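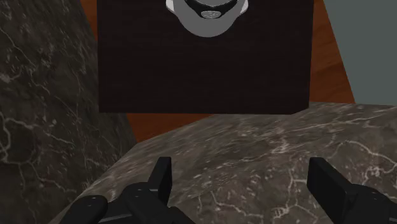

So on Monday I finally got to the open day at Prekberg, and I've been boring everyone at home with it ever since. The Ullinier lab takes up most of the third floor (the elevator was out, so I earned my coffee), and the bit I'd come for was the simulator. It's all computer-rendered, seen from just behind the gripper, with the two black fingers poking up at you and marble and wood all over the place. I want that marble for my kitchen!

They let visitors have a go at steering, 3 minutes each. I was number 24 in line and I was terrible. You push the stick forward, the arm thinks it over, and then you've gone sailing past the thing you wanted. The kid before me was so much better -- I tried not to take it personally.

The software is called Peva, and the woman running the desk told me it had done 3913 practice runs over the summer with 772 of them thrown out for one reason or another. I asked what a bad run looked like and she said, very kindly, a lot like mine.

Afterward there was a talk in the Cronin room about moving from the simulator to a real arm. Half of it went over my head, but the part on friction was great, and I filled two pages with notes I can't read now. They're doing another one in August. I've already put my name down, and I'm bringing my own sandwiches -- the cafe closes at two.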